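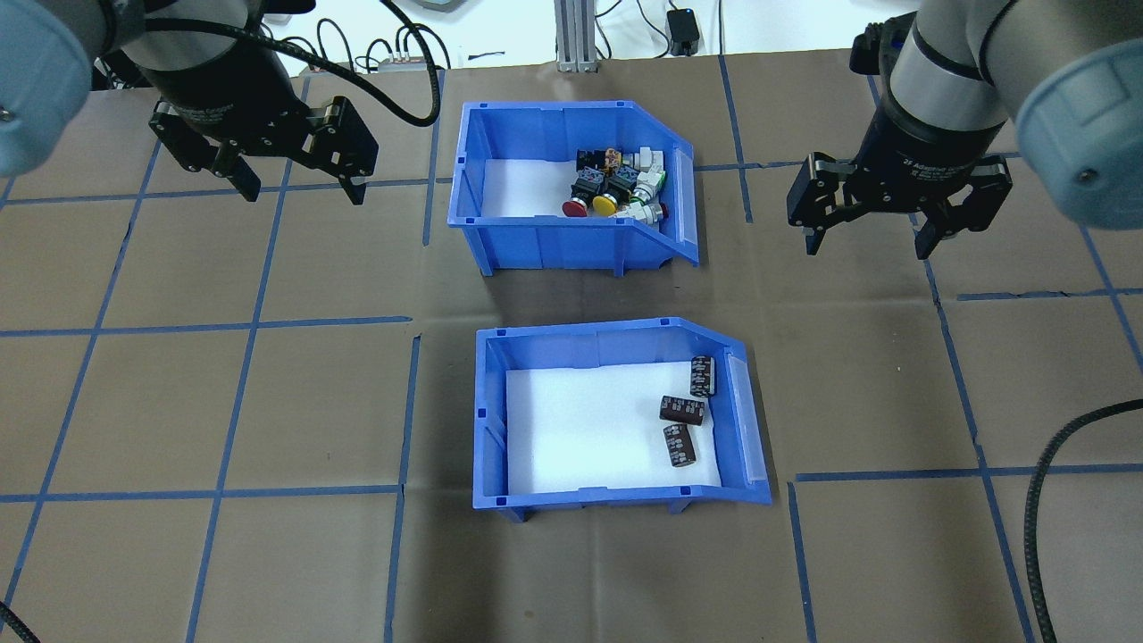 Right, I've had the new Pindau album on since six this morning and I need to tell people about it. Thread, sorry, it's going to be a long one.

For anyone who hasn't come across them: Pindau are a four-piece, loud, tuneful, a bit scruffy round the edges. Marina Manolakis sings and plays guitar, Wolfram Tiedemann is on the other guitar, Chrysanthi Pappas plays bass and Eirini Stamatopoulos drums like she's got a train to catch.

The album is called Willo. I've asked two different people in the band what it means and got two different answers, so I've stopped asking.

It's 12 songs and it's done in under 40 minutes. I love that! The first record had some great stuff on it but it did wander off in the middle (there was an eight-minute one with a harmonica, some of you will remember the harmonica).

Opener is "Konstantinidis", which fans will know as the one they used to end the set with. They've sped it up a touch and cut the long intro, so you're straight into that riff. I wasn't sure on first listen. By the third go I was shouting the backing vocals at the kettle.

Track 2 is the single, you've probably heard it, it's good, moving on.

Track 3!!! "Second Stair". Chrysanthi's bass sound on this is filthy. It's got that fuzz where you can hear the speaker complaining, and then the chorus comes in and everything goes wide and bright. Marina goes up for the high note at the end and holds it way longer than seems sensible.

Somebody replied asking if it's as heavy as the EP. Bits of it are heavier. "Coat Money" is easily the heaviest thing they've put out. But there's more light in between, more room round the vocals, and I think the loud parts hit harder for it.

They made it with Evdokia Kokkinos, who also did the EP. She likes bands to play together in one room and you can tell. There's a bit on "Ferry Road" where Eirini nearly loses a stick, you can hear the gap and then she's back in a beat later. They kept the take. So glad they kept the take.
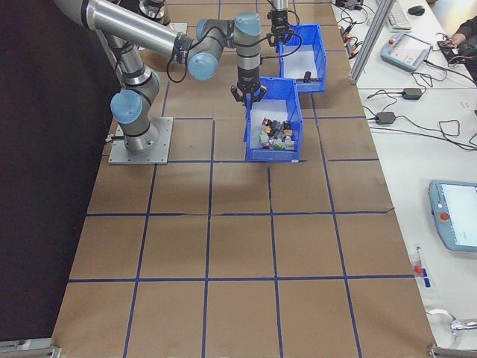

Side two, if you've got the vinyl, starts with the quiet one. Just Wolfram on an acoustic and Marina singing low, lower than I've ever heard her. I played it to my sister, who doesn't like guitar bands at all, and she asked me to send her the link.

Then it's straight into "Gukeo" and the drums nearly took my head off. Word of warning if you're on headphones.

If I'm being picky, "Glass Half" could lose a verse, and the fade-out on "Nine Lamps" comes too soon when the two guitars have only just got going. Let them play! I'm hoping they stretch that one out live.

Speaking of live, I saw them in December in the upstairs room, when they tried out five of these. Capacity up there is 304 and it felt like every one of those people was standing on my feet. Best night I had all winter. My ears were ringing until the next afternoon (I've since bought proper earplugs, please get some, they're cheap).

They did "Coat Money" as the encore and hardly any of us knew it, and by the last chorus the whole room was singing the "oh no, oh no" bit anyway.

Couple of people asking about the record itself. Mine's the plain black one, gatefold sleeve, lyrics on the inside. It sounds lovely. There's a tape too, but I haven't got anything to play it on.

Where to start if you don't fancy the whole thing: "Second Stair", then "Ferry Road", then "Coat Money". If none of those do anything for you then fair enough, we can still be friends.

And if you already know the EP, go straight to side two and turn it up.

More dates are meant to be coming. Wolfram said up to 12 when I got talking to him by the merch table, mostly small rooms, and he was hoping for somewhere by the sea. I'll add them under this when I see them.

OK I'm putting it on again. Tell me your favourite track, and if you say the harmonica one I'm going to assume you're Wolfram's mum.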